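I put off sorting the craft table until April, and by then the cords had taken over. Two power strips, five chargers, and an extension cord I don't remember buying — all of it had drifted out of the drawer and stayed out.

Songül Kozan came by at 2 and we started with the pens and pencils, mostly to get them out of the way. They went into a clear jar. I spent more time than I should have testing the old markers on scrap paper. The flowered tablecloth stayed on, as I like it and it wipes clean. 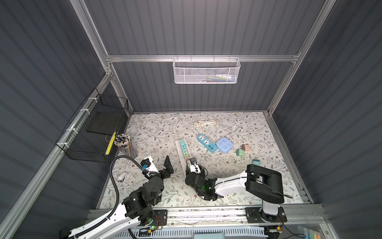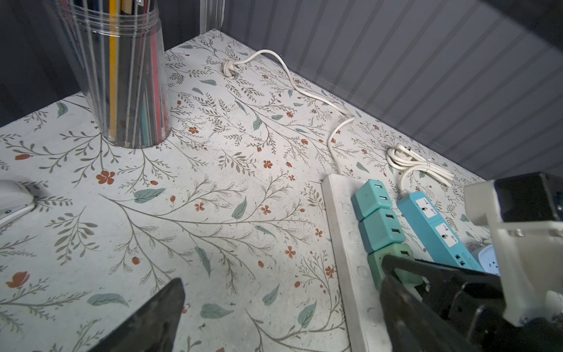

The cords are the part I still haven't settled. I want the long strip close to the wall with its cord behind the table, but then it's a stretch to reach the switch. Songül says to screw it to the table leg. I'm not drilling into that table.

I did order a bag of 200 cable ties from Desto, so I have plenty for whatever I decide. The Kasten drawer is half empty now — I may use it for tape and glue. Next up is the shelf in the hall, and I haven't opened those boxes in a long time.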